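Tarun Kanaujia
Zuletzt aktualisiert: 2020-06-21

1/ Kleiner Thread zum Gemüse auf dem Küchentisch. Ich habe gestern beim Hofladen Prarkimmont eingekauft und heute alles sortiert. Mehrere Leute hatten nach dem letzten Beitrag gefragt, wie ich das mache, also schreibe ich es mal auf.

14 Mal geteilt · 6 Kommentare

2/ Vorweg: Ich habe keinen Keller. Die Wohnung liegt im 2. Stock, die Küche geht nach Süden, im Sommer wird es dort schnell warm. Was im Erdkeller meiner Großeltern bis November hielt, schafft bei mir manchmal keine Woche. Entsprechend kaufe ich weniger auf einmal als früher.

3/ Nach dem Einkauf kommt alles aus der Tasche und auf den Tisch, bevor irgendetwas in den Kühlschrank geht. Früher habe ich die Tasche einfach in die Ecke gestellt. Das Ergebnis war eine matschige Zucchini ganz unten und ein Abend mit Putzlappen.

9 Mal geteilt · 3 Kommentare

4/ Der Tisch ist aus hellem Holz. Ich wische ihn vorher feucht ab und lasse ihn trocknen, dann lege ich das Gemüse mit etwas Abstand hin. Erdiges kommt auf Zeitungspapier, sonst sitzt der Sand in der Maserung und man schrubbt ewig.

5/ Zuerst die Gurken. Ich nehme am liebsten die mit der genoppten Schale, die schmecken mir besser als die ganz glatten. Mit dem Daumen einmal von der Spitze bis zum Stiel drücken. Gibt sie irgendwo nach, wird sie am selben Tag gegessen. 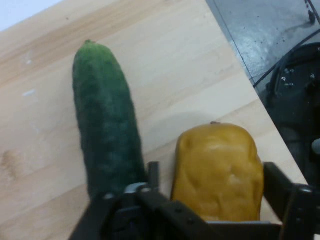
6/ GURKE: NICHT ZU KALT

Gurken mögen keine richtige Kälte. Bei mir liegen sie im Kühlschrank ganz oben in der Tür, dort sind es knapp 10 Grad. Im untersten Fach waren sie nach ein paar Tagen glasig und weich. Ich wickle sie in ein trockenes Geschirrtuch, Folie nehme ich nicht mehr.

22 Mal geteilt · 11 Kommentare

7/ Angeschnittene Gurke: Schnittfläche nach unten auf einen kleinen Teller, Schüssel drüber. Vor dem Essen eine dünne Scheibe abschneiden, die kommt in den Biomüll. Länger als zwei Tage liegt sie bei uns sowieso nicht.

8/ KARTOFFELN UND PAPRIKA: GETRENNT

Kartoffeln kommen in die Papiertüte und in den Unterschrank neben der Tür, das ist die kühlste Stelle der Wohnung. Dunkel muss es sein. Grüne Stellen schneide ich großzügig weg, bei viel Grün fliegt die ganze Knolle raus. Keine Zwiebeln in dieselbe Tüte.

9/ Paprika wasche ich erst direkt vor dem Kochen. Einmal habe ich sie nass ins Gemüsefach gelegt, danach war am Stielansatz Schimmel. Trocken halten sie gut eine Woche, die gelben bei mir etwas kürzer als die grünen.

7 Mal geteilt · 2 Kommentare

10/ Frage von Ikhsan Rondonuwu unter dem letzten Beitrag: Gurke neben Tomaten oder Äpfeln lagern? Lieber nicht. Tomaten und Äpfel geben Ethylen ab, davon wird die Gurke schneller gelb und weich. Auf dem Tisch beim Sortieren ist das egal, über Nacht im selben Korb würde ich es lassen.

11/ Zweite Frage: ob ich das Gemüse wiege. Ja, manchmal, wenn ich einkochen will. Für Gurkensalat auf Vorrat rechne ich 1000 g Gurke auf ein großes Glas, dazu Essig, Zucker, Salz, Dill und Senfkörner. Das Rezept kommt in einen eigenen Thread, sonst wird es hier zu lang.

18 Mal geteilt · 9 Kommentare

12/ WAS ICH ZUERST VERBRAUCHE

Reihenfolge diese Woche: Blattsalat, dann Gurke, dann Paprika, am Ende die Kartoffeln. Ich schreibe das auf einen Zettel am Kühlschrank. Klingt übertrieben, aber seitdem werfe ich deutlich weniger weg. Die Liste hängt auf Augenhöhe, auf dem Handy vergesse ich sie.

13/ Heute Abend gibt es Gurke in dicken Scheiben mit Joghurt und Kreuzkümmel, dazu Kartoffeln aus dem Ofen. Kartoffeln mit Schale vierteln, Öl, Salz, auf ein Blech, nach der halben Zeit wenden. Den Kreuzkümmel röste ich kurz ohne Fett an und zerstoße ihn im Mörser.

14/ Nachtrag: Den Tisch öle ich zweimal im Jahr, das nächste Mal wieder im November. Rote Bete und Kurkuma bleiben trotzdem auf dem Schneidebrett. Wer einen Trick gegen Kurkumaflecken auf hellem Holz kennt, bitte drunterschreiben. Zitrone habe ich schon probiert, hat nur halb geklappt.

31 Mal geteilt · 83 Kommentare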